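The first thing you learn when you teach a robot by hand is how much your own fingers have been keeping from you. I spent a morning in March with Katene, a small team that records kitchen chores for machines to copy, and by lunch I could barely pick up a plate without thinking about it!

There's no code involved, at least for the person doing the teaching. You hold a gripper in your fist, squeeze, and do the chore. The motion gets saved, and later a robot arm with the same kind of fingers tries to repeat it. Katene asks for 200 passes at each chore, and a good teacher gets through 60 before a break. I managed seven before my thumb went on strike.

What I loved is how personal it gets. One teacher comes at a plate low and slow, another swoops, and the team wants both (a robot that has only seen tidy work falls apart in a messy kitchen). Every session is filed in a program called Trunidel, where the fumbles are kept alongside the clean runs. 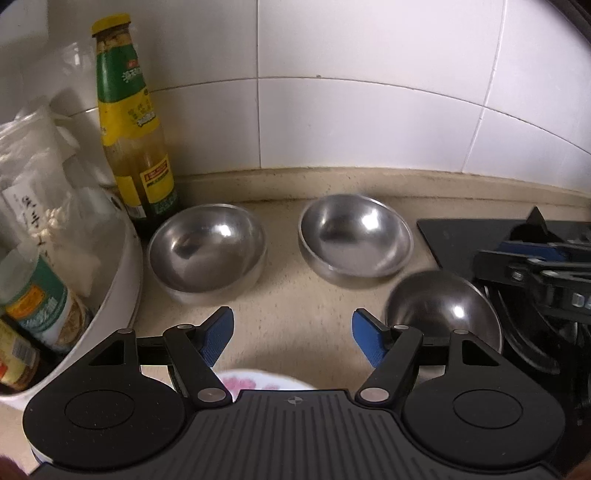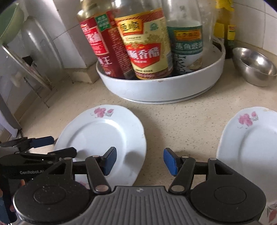 Grippers at work among the plates, bowls and bottles.

Remote control is the other way in, and I tried that too, steering an arm from the next room. It's a thrill, but there's a tiny lag, and you miss the feel of the thing in your hand. The teachers I met mostly prefer the handheld tool. Next they want to try folding towels, and I've already asked if I can come back for it.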